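From: Senad Perić
To: Mutlow residents list
Date: Sep 3, 2023
Subject: Re: Floor mats for the hall

> Does anyone know if the plaid mats wipe clean? We need 6 for
> the Riramstead room before the classes start again.

They do. We bought three in July and I go over ours with a damp cloth and dish soap. Don't use bleach on them.
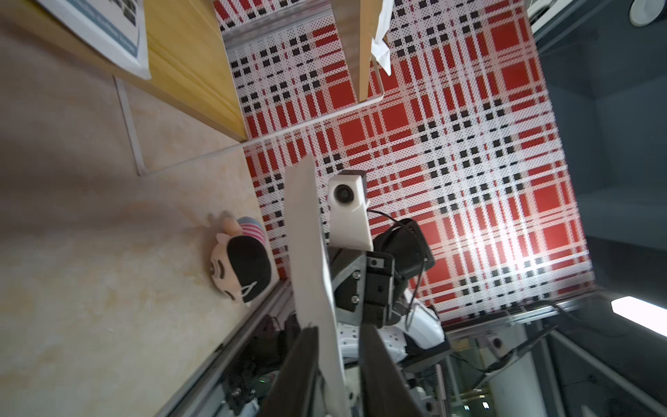 Red, white and black plaid, on our marble-patterned floor.

The shop in Flultitz also had a plain gray, but I don't know the price. Delivery took seven days. Let me know if you want to borrow one first.

Senad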